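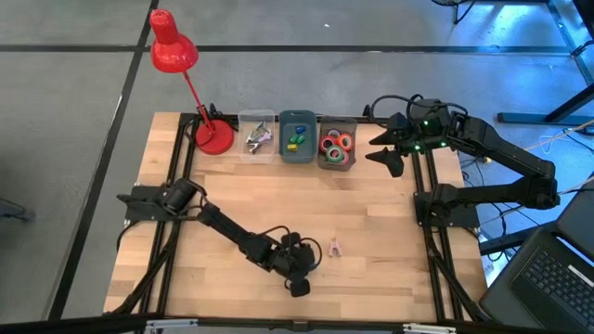
Unit 2: Cost of Storage in a Small Firm

Inventory is money which the company has already spent but has not yet received back. In the accounting books it is an asset, and many students stop there. For the manager it is also a daily cost: rent, insurance, and the time of people who look for things. Even three bins in a row at the far edge of a work table are inventory in this sense, and the small parts lying in the clear one should have a value written somewhere.

Please remember the formula from last week:
Carrying cost = average inventory value x carrying rate

Case: Trirodeo
Trirodeo buys fasteners from Morkgate every 12 weeks. The average stock is worth 44 thousand dollars and the carrying rate is 15 percent per year. The annual carrying cost is therefore 6,600 dollars. The owner did not see this number before, as it was divided between several accounts.

For Wednesday
Read the Tekomness case. Calculate what changes if the firm orders two times more often, and write which costs will go up.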